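Jatholm opens its simulated tabletop for side-by-side gripper and hand testing

4 min read

OLLGATE, January 2021 – Jatholm is opening up Jekico, its simulated test table for robot arms and hands, to outside labs and classrooms. Starting in April, teams will be able to load their own gripper, hand or controller into the same virtual room our engineers use and see how it does with the same dishes in the same places.

We've wanted to do this for a long time! Comparing one gripper with another sounds simple until you try it on real hardware. The bowl gets set down a little to the left, the afternoon light changes, someone swaps the finger pads, and by the end of the week you are comparing two different experiments. In Jekico the table stays put, and so does everything on it, until you ask for a change.

The first public release is called Cao. It includes 26 tasks built around tableware and drawers, six of them meant for two hands working together. Each task can be run with a simple two-finger gripper or with a pair of jointed hands, and the camera view can be moved to suit the robot. A reach that looks easy from over the shoulder can be surprisingly hard to judge from just behind the wrist, and we think a lot of people are going to enjoy finding that out with their own controllers.

Tableware was an easy choice for us. A bowl has a thin rim that a two-finger gripper can straddle, while a flat plate offers very little to get hold of. Drawer handles ask for something else again: a hooked finger, a steady pull and an arm that doesn't drift sideways halfway through. Put them all within reach of one robot and you learn a good deal about a hand in an hour.
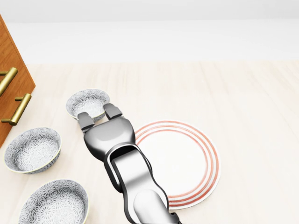
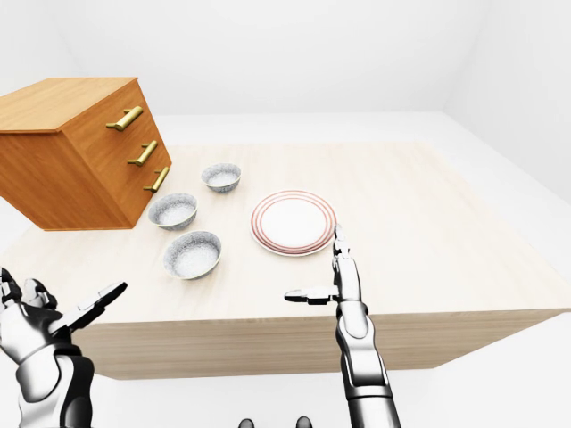
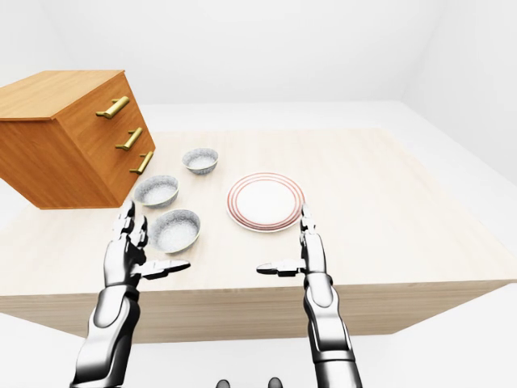 Simulated views from Jekico, with the patterned bowls and red-ringed plate. First: the two-finger gripper at the small bowl. Second and third: the two-handed setup.

Our own team has been putting the release through its paces in Ollgate, with 2000 trial runs on the two-finger gripper and 1196 on the paired hands. The gripper was quicker to tune and more forgiving of a rough controller, especially on bowls. The hands took far more patience. Thumb position turned out to matter more than we expected, and a controller that did well with one hand often got into trouble when the second joined in – mostly by bringing both thumbs into the same space. We're still working on that one, and we would love to see what other groups come up with.

Every run saves the joint positions, the contact points and the camera view, so a failed grasp can be played back as many times as you like. Object positions can be locked for a fair comparison or shuffled between runs. Controllers can be swapped without rebuilding the room, and results can be saved as plain text files.

A few things aren't ready yet. Liquids and soft objects are not part of Cao, and friction on glazed surfaces is still simpler than it should be. We don't suggest treating a good score in simulation as proof that a gripper will work on your bench. It is a good way to decide which ideas deserve the bench time.

Schools and university groups can use Jekico free of charge for teaching. Setup notes and the full task list will be posted with the release, along with the settings from our own trials so that other teams can repeat them.

About Jatholm

Jatholm builds test software for robot arms, grippers and cameras. The company is based in Ollgate. Requests for early access to Cao can be sent to the Jekico team through the Jatholm website.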